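Vellow: A Small Body Panel from Short Carbon Fiber

Project report, composites workshop, spring term

What we wanted to find out

Most parts in our workshop start with woven cloth. It looks great, but the offcuts pile up fast, and by May the scrap bin was full. We wanted to know if those offcuts, chopped short and pressed into a mat, could make a mirror housing for the student race car that was light enough and stiff enough to use. We named the part Vellow, and I have to say it was the most fun I've had in a lab course!

Materials and mold

The offcuts came from the Ollano door panels made last term. We cut them by hand to 40 mm, which took far longer than planned (a paper guillotine works, but the blade needs cleaning all the time). The mold was milled from tooling board and sealed with nine thin coats of release wax. Resin was the standard slow epoxy from the Stirkusen kit.

Making the mat

Fibers were scattered over a mesh screen, misted with binder, and left to dry overnight. The first mats fell apart when lifted. A little more binder fixed that, and turning the screen a quarter turn between layers gave a much more even spread.

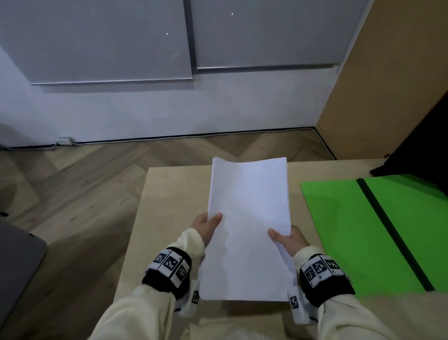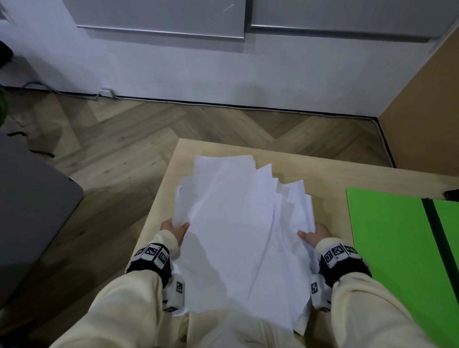
Paper sheets held in both hands at the table.

Pressing and results

The dry mat went into the mold, resin was poured in the middle, and the top half was clamped down. We opened the mold on Thursday morning and the part popped out in one piece, which got a cheer from the whole bench!

The woven housing weighs 108 grams. Ours came out at 127 grams, so it is heavier, mostly from extra resin in the corners. In the bending test it was a bit less stiff than the woven one but behaved the same in every direction, and that suits a curved part like this very well. The surface has a lovely marbled look, with a few pinholes near the rim.

Next steps

Giáp, the group project that follows ours, will try vacuum in place of clamps to pull out the extra resin. We'd also like to test shorter fibers in the tight corners and longer ones on the flat face. The mold is on the lower shelf by the oven and needs fresh wax before the next part.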